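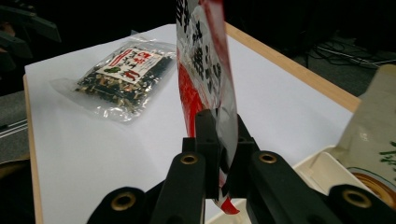
The red-and-white one, held up over the table. Big black Japanese lettering, shiny film, and I can't read a word of it.

The Snack Table Gallery, August 2026

Hi and welcome back! If you're new, this is the page where I put up pictures of packaging I like. I don't review what's inside (well, sometimes I do) and I'm no collector in the serious sense. I just love a good wrapper. My cousin once brought me a bag of wrapped things from a trip and I flattened every one of them between cookbooks, and that was the start of it. The box under my bed now holds 144 wrappers, which my husband says is 144 too many.

I only have one new picture up this time, so it gets the whole page to itself and I get to ramble.

What I like best is how few colors it needs. It's mostly white, with a fat red band down the left side and along the lower part, and then those black characters running down in a column. You could spot it from across a store. I've tried copying that look for the labels on my jam jars and mine came out looking like a stop sign, so there's a knack to it.

The film is the kind that catches every bit of light. I used to fuss over glare and wait for a cloudy day, but I've come around to the bright streaks. Shiny packaging should look shiny! If you want to read every little word, a scanner will do a better job than I ever could.

The bottom corner is my favorite bit, the small red piece that sticks out and curls down. When I flatten a wrapper I always leave the corners alone now. I trimmed them in the early days so they'd fit the album sleeves, and I still feel bad about a blue one I lopped in March.

The white tabletop with the pale wood edge is a nice plain background for red, too. Patterned tablecloths are murder on this stuff. I learned that with a plaid one and ended up taking a whole batch of pictures down.

If you can read the lettering, please write and tell me what it says! Vitória Carrilho wrote in about the last mystery wrapper and sent me a full translation, down to the storage instructions, and I've printed it out and tucked it in the box.

Next up are the paper bags, once I've ironed them.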